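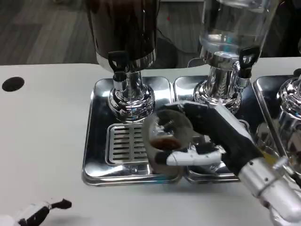

Beverage station inspection, Savalside canteen, level 2. Carried out before the morning service by Munther Haddad, comments checked by Ľubomír Koubek, March 16, 2021. The station was looked at as people use it, with the dispensers filled. The coffee dispenser and the one with clear liquid beside it each have a black tap handle and stand on a shiny chrome base, with a stainless steel drip tray in front, so a cup can be held low over the tray while it fills. Items are marked OK, Fix or Watch. Anything marked Fix goes on the Griltia work sheet the same day.

1. Counter and position

Counter level and steady when leaned on – OK
Surface clean, no chips or lifted edges – OK
Round hole on the left side of the counter smooth at the rim – Watch
Comment: Rim is fine to the touch but crumbs collect there. Add to the evening wipe-down.

Dispensers set back far enough that they can't be knocked by a tray or a bag – OK

2. Tanks and bases

Tanks seated properly, no rocking – OK
Lids fit and can be lifted with one hand – Fix
Comment: Coffee lid sticks. Staff have been twisting the whole tank to free it. Please don't do this when it is full. New seal requested from Saliba.

No cracks or cloudy patches in the clear tank – OK
Chrome bases free of scale and finger marks – OK
Contents labelled – Fix
Comment: Labels came off in the wash. The clear one is water today, but on other days it has been lemon cordial, which looks much the same from the queue. Labels to go on before lunch.

3. Taps

Handles return to closed by themselves – OK
No drip after closing, checked over two minutes – Watch
Comment: Coffee tap let go two drops, then stopped. Same as in July. Washer has not been changed. Recheck next visit.

Spouts clean inside – OK
Coffee temperature at the cup – 64 degrees, OK

4. Drip trays

Grates flat, slots clear – OK
Trays pull out without catching – OK
Trays emptied at the end of each service – Fix
Comment: Signed off on the sheet for only part of last month. The old coffee leaves a brown ring that takes a good scrub to shift. Whoever closes the station empties the trays and initials the sheet, even on a quiet day.

5. Cables and floor

Cable behind the dispensers undamaged – OK
Cable secured and kept clear of walkways – Watch
Comment: Needs two more clips. Hundeldale have the right size.

Floor dry and non-slip in front of the counter – OK
Spill kit within reach – OK

6. Cups

Cups stored upside down and covered – OK
Stock enough for the week – OK, one carton of 1000 unopened
Cups suitable for hot drinks – Watch
Comment: Clear plastic cups are in use at the station. Check the rating on the carton against the coffee temperature. If there is no rating, keep them for cold drinks and put paper ones by the coffee.

Result: three items to fix, four to watch. Station may stay open. Lid seal and tap washer to be done together so the coffee tank is only drained once.

M. Haddad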